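Plidmont Mill open day, Miditstead

Posted in Days Out

I have been meaning to get to the Plidmont open day for more years than I care to admit. It always seems to fall on a weekend when the car is poorly or somebody's cousin is getting married, and by the time I remember, the bunting has come down again. This October the diary was clear, the forecast was no worse than grey, and my sister was staying with us and wanted an outing that involved a cup of tea and as little mud as possible. So off we went, with sandwiches in case (we didn't need them, as you'll hear).

For anyone who doesn't know it, Plidmont is the long brick mill on the far side of Miditstead, just past the railway bridge, where the road drops down to the river. It made carpets for most of its life and still makes a few. The weaving has shrunk back into the ground floor of the north range, and the rest of the building has been let out bit by bit to small businesses, makers and people who need a big room with good light. Once a year everyone props their doors open and you can wander where you like, apart from the top floor, which has a rope across the stairs and a rather stern notice about pigeons.

We came by train, and I would recommend it. It's a ten-minute walk from the station, all of it downhill on the way there, and you get the best view of the mill as you come round by the chapel. The car park looked full to bursting and there were cars up on the verge all along the lane. Entry is free, there's a bucket for the roof fund by the gatehouse, and they give you a photocopied map with the rooms numbered. The map is a little optimistic. It shows a passage between rooms that my sister and I never did find, and we kept meeting the same couple with a pushchair who were looking for it too.

The weaving shed is where everybody goes first, and quite right. There are two looms working, both of them wide enough to park a bus beside, and the noise when the first one starts up goes straight through the soles of your shoes. Ear plugs are in a dish by the door. Take them! I thought I'd manage without and lasted perhaps a minute. The weaver in charge stopped the loom every so often so that people could ask questions, and answered all of them as if she'd never been asked before, including a small boy who wanted to know if she had ever woven her own sleeve in. (Once, the cuff of a cardigan.)

What I hadn't understood before is how slow it is to get ready. Setting up for a new pattern can take days, with every single end of yarn led through by hand and checked, and the weaving itself is over quite quickly by comparison. They had a hall runner on the go, a dark green with a narrow border of cream leaves, and from the back it was just as handsome, to my eye, in a blurry sort of way. My sister has had her heart set on a stair carpet since her move and asked about the price. She went a bit quiet after that.

Next door is the yarn store, and I could have stayed in there till closing time. There are 670 shades on the shelves, each with a little card tag and a number, and they run round three walls from white by way of every brown you ever saw on a moorland walk, right up to a violent orange that I'm told was ordered for a hotel and has hardly been touched since. The whole room smells of sheep and warm dust. You can buy odd cones and offcuts from a crate near the door, and I came away with a bag of blues that I have no plans for at all.

After that you go up the stone stairs, which are worn into dips in the middle, and into the let rooms on the first floor. It's more of a jumble up there and I mean that kindly. You go from one doorway to the next never quite knowing what you'll get, and people are very good about being gawped at. I liked the bookbinder's room, with its smell of paste, and a furniture restorer had a chaise longue with its insides out, all horsehair and twine, which made my sister feel better about her own sofa.
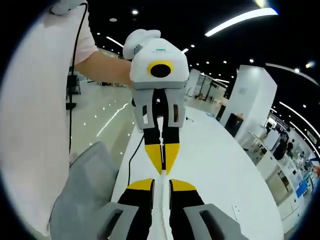
Over a white table at the mill, before we went for tea.

By then it was gone two o'clock and our feet were starting to complain. Refreshments are in the old wool-sorting room at the end of the first floor, which has windows down the north side so that the sorters could judge the colour of the fleeces properly, and which makes a lovely place to sit even on a dull day. Mansour, the bakery from the high street, does the food. I had a cheese and leek pasty the size of a slipper and my sister had the spiced carrot soup, and then we shared a slice of date cake, and then, because the slice had been on the small side, we shared another. Card payments only, so don't do as I did and turn up with a purse full of pound coins. The queue was long but it moved, and there are plenty of seats if you don't mind sharing.

There was a history table in the same room, with wage books and sample cards spread out under sheets of clear plastic. At its busiest the mill had around 300 people working there, and there's a long photograph of them all standing in the yard, squinting, with a dog at one end. I had a good look for anyone with our family nose, as our grandmother always claimed an aunt who worked in the finishing room, but I couldn't swear to any of them. The wage books are wonderful if you like handwriting. Somebody in the office had beautiful capital Rs and knew it.

One thing I would have been sorry to miss is the Brinirora carpet, and we only came across it by accident when we were looking for the loos. It hangs on the landing at the back stairs, behind glass, and it's the trial piece for a ballroom carpet made for a passenger ship of that name. The pattern is all shells and ribbons in sea greens and a faded coral, and you can see where the designer changed their mind about the size of the shells part of the way along. There is a label but it's hung too low and the light is poor, so if you need reading glasses, have them handy.

A few grumbles, as I try to be fair on these pages. The signs run out once you leave the first floor. The lift was out of order, which meant that anyone who can't do stairs had the weaving shed and the yarn store and nothing else, and I do hope that's mended by next year. The last demonstration on the looms was brought forward and we only heard about it from the pushchair couple. And it is cold! It's a great big brick building by a river, and the one warm spot is next to the soup. Wear a vest.

Still, we stayed nearly four hours, when I'd thought we might do two at the outside. We walked back up to the station the slow way, along the river path, with my bag of blues and a loaf from Mansour under my sister's arm. She has since written off for a sample of the green runner. Just a sample, she says. Opening is from ten until four, dogs are welcome in the yard but not indoors, and the loos by the gatehouse are much nicer than the ones upstairs.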